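The stop that didn't stop

2019-03-18

I promised I'd write up the stop fault once we understood it, and we mostly understand it now, so pour yourself something and settle in. It's a longer story than I'd like.

For anyone joining in the middle: our setup at Raketti is a two-finger gripper on a black arm, and the job is picking soft things out of a tray. Rope is my favorite of these because it never lies the same way twice (and also the one I complain about most, as my long-suffering regulars know). The control box is a Cludent, the finger sensors are read by a little program of ours called Cluvik, and the two of them talk to each other over a link I wrote myself in June and was, I'm sorry to say, rather proud of.

What went wrong is easy to tell. On run 202 I asked for a stop while the fingers were closing, and the fingers kept closing. The arm froze, good as gold, and the gripper went right on squeezing the rope until it reached its force limit. Nothing broke and no one's hand was anywhere near it, but I felt a bit sick all the same. I've reached into that tray plenty of times with the arm paused, thinking paused meant paused.

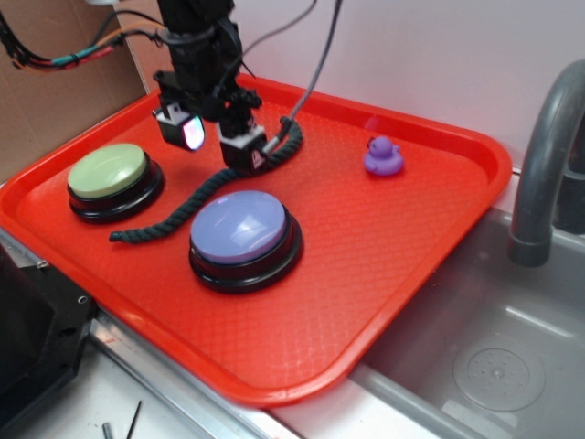 Ilgın Oral wrote in after my short note last week to say that she'd had the same thing on a different controller, and that in her case the stop had been sent but sat in line behind a pile of grip commands. She told me to check the queue before I blamed the wiring, and to keep my fingers out until I had.

Well, she was right, and I'd already spent an entire evening wiggling connectors. Cluvik was sending grip updates faster than the box could take them, so they stacked up, and my stop went politely to the back of the line. With 40 updates waiting, the gripper had plenty of old orders to get through before it heard the new one. I went back through the logs and found 58 earlier runs where the queue had grown past 30, which means I'd been lucky for quite a while — a sobering thing to read over breakfast.
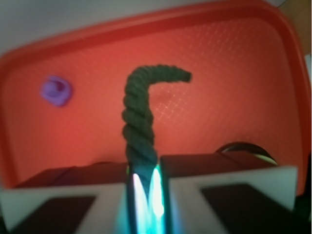
So stop now has its own channel and clears the queue when it arrives, and the gripper holds its position if it hasn't heard from Cluvik in a while. I went back and forth over holding versus opening. Opening sounds kinder, but a dropped part can be its own trouble, and Milošević's notes on the subject finally talked me into holding. I may change my mind again!

I've also made myself a house rule, taped up at eye level: power off at the box before any hand goes in the tray. It's slower and I grumble every single time. The one piece I still can't explain is why the queue grew so much more on rope runs than on anything else, so I'm logging its length on every grip now, and if you have a theory, the comments are open.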